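Category: Home & Office > Phones > Corded Sets

Using a Corded Telephone on a Digital Line: Frequently Asked Questions

Compiled by Meinir Gittins for the Pumphrey support pages. Last revised in May. Applies to analog single-line desk and wall sets connected through an adapter or a modem with a phone port.

Will my old corded phone work after the copper line is replaced?

In most cases, yes. A corded set needs a source of direct current on the line, a dial tone, and an alternating ringing voltage when a call comes in. On copper service all of these were supplied from the phone company's end. On fiber or cable service they are supplied by an adapter in the house. If the adapter is working and the set is sound, the phone cannot tell the difference.

The exceptions are listed further down. The common ones are rotary dials, very old bell ringers, and sets designed for an office switching system.

What is the difference between an adapter and a modem with a phone port?

Function is the same. A modem with a phone port has the adapter circuit built into it. A separate adapter, such as the Remitz Zarnus, connects to the router with a network cable and has its own power supply. With a provider-issued modem, the phone port usually has to be turned on by the provider before it gives dial tone. A separate adapter has to be registered with a calling service, using the account details that service sends out.

The Zarnus has 2 phone ports. Each is a separate line with its own number. Connecting a set to the second port will not give you an extension of the first.

There is no dial tone. What should I check?

Work from the adapter outward.

Look at the line light on the adapter. If it is off or blinking, the problem is with registration or the internet connection and the phone is not involved. If the light is steady, unplug everything from the phone port and connect one known good set directly, with a short cord. If you now have dial tone, the fault is in the house wiring or in one of the other sets. If you do not, swap the line cord. Line cords fail far more often than phones do, usually at the plug where the conductors flex.

Check also that the hook switch is coming all the way up. On a set that has been stored for years the switch can stick down. Press and release it a number of times. If it remains sluggish, the set needs to be opened and cleaned.

Can I feed the whole house from one adapter?

Yes, but the house wiring must first be disconnected from the outside line at the network interface box. This is not optional. If there is still voltage on the old pair and the adapter is connected to it, the adapter's line circuit can be destroyed. Damage of this kind is not covered by the warranty.

After the outside pair is disconnected, run a line cord from the adapter's phone port to any wall jack. The other jacks on the same pair will then be live.

What is the ringer equivalence number, and how many sets can I connect?

The ringer equivalence number, or REN, states how much ringing power a set draws compared with a standard bell ringer. It is printed on the label underneath the phone, often followed by a letter. Add the numbers for every set on the line. The total must not be greater than the adapter's rating.

The Zarnus is rated at a REN of 3 per port. Sets with electronic ringers often draw a fraction of one. Sets with real bells typically draw one each, and some early ones draw more. When the total is too high, the usual sign is that the phones ring weakly, ring for a moment and stop, or do not ring, while outgoing calls continue to work normally.

My phone dials but the other end does not respond to menu choices.

Two settings should be checked. The first is the tone/pulse switch on the set, generally found on the side, the back, or the underside. It must be set to tone. The second is the tone transport setting in the adapter. The automatic setting is correct for most services. If a bank or pharmacy menu ignores key presses, change it to the event method, save, and restart the adapter.

If a single row or column of keys fails and the rest are recognized, the fault is in the keypad. Each key sends a pair of tones, one for its row and one for its column. When one tone is missing, every key in that row or column fails together.

Does the adapter support rotary dialing?

The Zarnus does. Pulse detection is off by default and is turned on from the line settings page. Many provider-issued modems do not support it, and no setting will change that. A pulse-to-tone converter can be placed between the phone and the port.

Dial speed matters. A dial that has slowed down with dried lubricant will produce wrong digits, most noticeably on the high ones. The Vatitz workshop guide covers cleaning and regulating a dial.

What happens in a power outage?

The phone stops working unless both the adapter and the internet equipment have backup power. On copper service the phone company supplied power to the set, and a corded phone kept working when the lights were out. This is no longer the case on a digital line, and it affects calls to 911 as well.

A small uninterruptible power supply will carry a modem and an adapter for a limited time. Both must be plugged into the battery side. Units often have outlets that protect against surges only, and these go dead with the rest of the house. Test the arrangement by pulling the supply's plug from the wall and placing a call. Repeat the test yearly, as the batteries lose capacity with age even when unused.

Anyone who depends on a monitored medical alarm should ask the alarm company in writing whether its equipment is approved for use on a digital line.

There is echo or hum on the call.

Echo heard by you, in your own voice, is usually caused by an impedance mismatch or by too high a transmit level. Lower the transmit gain one step at a time. Hum is usually picked up in the wiring. Move the line cord away from power supplies, and try the set directly at the adapter. If the hum goes away, the house wiring is the source.

Crackling that changes when you move the cord is a bad handset cord or connector. Handset cords use a narrower plug than line cords. The two are not interchangeable, and forcing a handset plug into a wall jack bends the contacts.

Where should the set be placed on a desk?

Put it on the side of your non-writing hand, far enough in that the receiver can be lifted without the cord dragging over papers or a keyboard. The base should sit flat with all its feet in contact with the surface. A light modern set will slide when the cord is stretched, and a thin rubber mat cures this. Leave enough slack in the line cord to turn the phone over and read the label.

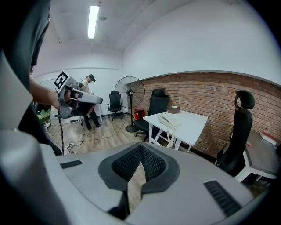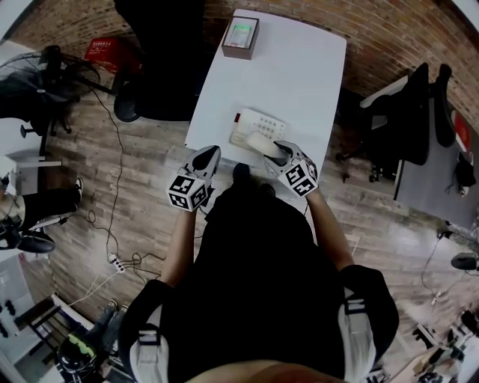
How do I clean the handset and keypad?

Disconnect the line cord first. Ringing voltage can reach 70 volts or more on some equipment and is unpleasant if it finds a wet finger. Wipe the plastic with a cloth dampened with water and a little dish soap. Do not spray liquid onto the keypad or into the mouthpiece. Alcohol wipes are acceptable on most modern plastics but will dull the finish on some older sets and can lift printed numbers. Test underneath first.

Do not use abrasive cream on yellowed plastic. The discoloration goes below the surface and polishing leaves it uneven.

Can I use a phone from an old office system?

Usually not. Many office sets use the same plug as a home phone but expect a proprietary signal. Connecting one to an analog port generally gives a dead set and will not give dial tone. Look for a REN on the label. If there is none, assume the set is not analog.

How do I return an adapter for service?

Write to the service desk first and wait for a return number. Send the power supply with the unit. Export your line settings beforehand, as serviced units are reset to factory condition.

Comments

Gwawr Probert
The part about the tone setting fixed my pharmacy menu problem. I had replaced the phone already. It would help to say that the adapter drops calls when you restart it.

Édgar Marulanda
Is the REN of 3 shared across the two ports on the Zarnus or separate? My bell phone is on port 2 and rings faintly by itself.

Meinir Gittins
Separate, as stated. If it rings faintly alone, check the label on the set and then the ringer wiring. Older sets were sometimes wired for party lines and need the bell moved across the pair.

Svenja Ehlers
Please add a section on fax machines. Mine connects and then fails on the second page every time.

Bleddyn Pumphrey
Fax will get its own page. For now, set the machine to its slowest speed and turn off error correction.

Related items

Disconnecting House Wiring at the Network Interface Box
Vatitz Workshop Guide: Cleaning and Regulating a Rotary Dial
Choosing a Battery Backup for Phone and Internet Equipment
Handset Cords and Line Cords: Plug Sizes
Remitz Zarnus: Line Settings Reference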